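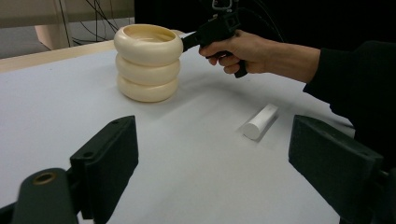

Monday, the old bus depot again

Walked down Rallis Street after lunch to see what Presten has done with the depot. The hoarding has come down on the north side, so you can look straight across the yard to the river for the first time since I moved to Plesilside. I'll admit it's a good view. I give it a year.

The sign says 65 apartments, "a public garden" and 27 parking spaces. Last April's sign had the garden first and in bigger letters. What's marked out with pegs now looks to me like a strip of grass with a bin at one end, but maybe I'm reading the pegs wrong.

They've kept the brick gateway, or the front of it. The back is held up with steel and there's daylight where the ticket office was. Ifigeneia Nikolaidis says the ironwork is in storage and coming back. I asked her where it's stored and she didn't know - neither did the man at the gate.

Went home by Dritgate to check on the clock. Still stopped. Styliani Galanis wrote to the council about it and got a reply with a reference number, 391, and no date for a repair.

Rain by four. Must look up the old depot plans at the library before they move those too.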